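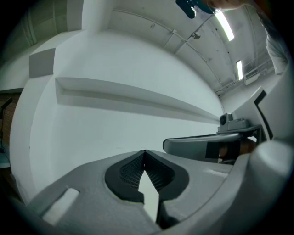 Birger Skjelbred wrote to us that the first edition of this section had him calibrating the Quartey before he had set the finger stops, and that he had to do the whole thing over. The steps have been put in the right order. If you are working from a printed copy, check the foot of the page. The corrected section is dated 18 Feb 2021.

4. Setting up the hand-held gripper

This section covers the Quartey hand-held gripper from first power-up to a first saved recording. It assumes the base station is running and that Guroner is installed on the recording computer (Section 3). If you bought the gripper without the base station, follow Appendix B in place of 4.2.

4.1 Before you start

You will need:
the gripper, charged
the marker box from the kit
the 2 mm hex key
a memory card with at least 64 GB free
a table you can reach across without leaning on it

Clean the camera lenses with the dry cloth only. Alcohol wipes cloud the coating, and the lens covers are not sold separately.

CAUTION: Keep fingers, hair and cords away from the gripper fingers while the power light is green. The return spring is strong enough to pinch.

4.2 Pairing

1. Turn on the base station and wait for the steady blue light.
2. Hold the gripper's power button until the handle buzzes twice.
3. In Guroner, open Devices and choose Add.
4. Pick the serial number that matches the label inside the handle.
5. Press Accept. The gripper buzzes once.

If two grippers will be used as a pair, finish all of 4.2 for the left one before turning on the right one. With both on at once, Guroner may swap them, and every recording you make will then have left and right reversed. There is a repair tool for this (Section 9), but it is slow.

NOTE: Error 381 means the gripper and the base station are on different firmware. Update the base station first.

4.3 Setting the finger stops

The fingers leave the factory set to their widest opening. For small parts, bring the stops in.

1. Turn the gripper off.
2. Loosen the stop screw on each finger by one full turn. Do not take the screw out.
3. Slide the stop to the mark you want. Use the same mark on both sides.
4. Tighten until snug.
5. Squeeze the trigger slowly, all the way in, and let it go. The fingers should meet along their full length.

If they meet only at the tips, the stops are uneven. Go back to step 2.

4.4 Placing the marker box

The marker box tells Guroner where the table is. It has to stay put for the whole session, so choose a spot you will not need for the task.

1. Set the box flat on the table with a marker facing the person who will hold the gripper.
2. Check that no lamp or window puts glare across the marker. Ordinary ceiling lights are fine.
3. Clear away anything that stands between the marker and your starting position.
4. Press Find Marker in Guroner.

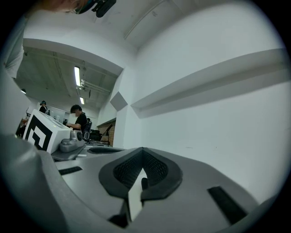
5. Wait for the outline in the preview window to turn from yellow to green. It has to stay green for 5 seconds before the Next button can be used.

If the outline flickers, move the gripper back a little and hold it still. A marker seen at a steep angle will often be found and lost several times over. Turning the box slightly toward you usually cures it. Tape the box down once you are happy with it.

People may walk about behind the table during setup. The finder looks only for the marker pattern and ignores everything else. Loose sheets with other marker patterns printed on them are a different matter, and should be put away.

4.5 Calibration

Calibration takes roughly 17 minutes. Do it again after a finger has been replaced, after the stops have been moved, or after a drop.

1. Put on the wrist strap.
2. Choose Calibrate and follow the path shown on the screen. Move at an even speed.
3. Open and close the fingers fully each time you hear the tone.
4. When the progress bar is full, set the gripper down on its side and leave it alone until the score appears.

A score in the green band is good enough for all tasks. A score in the amber band will do for large objects. Red means start over.

CAUTION: Do not rest the gripper on its fingers. The finger mounts can bend, and a bent mount is not covered by the warranty.

4.6 First recording

1. Choose New Session and type a name. Spaces are allowed, slashes are not.
2. Hold the gripper at your starting position.
3. Press the record button under your thumb.
4. Pick up an object, set it down, and return to the starting position.
5. Press the button again to stop.

Play the recording back before making another. Look for dropped images, and check that the finger opening shown in the graph follows what you did with your hand.

The card index holds 2,000 recordings. Past that number Guroner will ask for a new card even if there is space left on the old one.

4.7 Using a Tromitz wrist brace

The brace is optional and takes some of the weight in long sessions. Fit it before calibration. Raelene McKinnon's drawing of the strap route is in Appendix C, and it replaces the one in the May leaflet, where the lower strap was shown on the wrong side of the handle.

For spare fingers, stops and screws, send the serial number to Sirkix parts support. Fingers are supplied in pairs only.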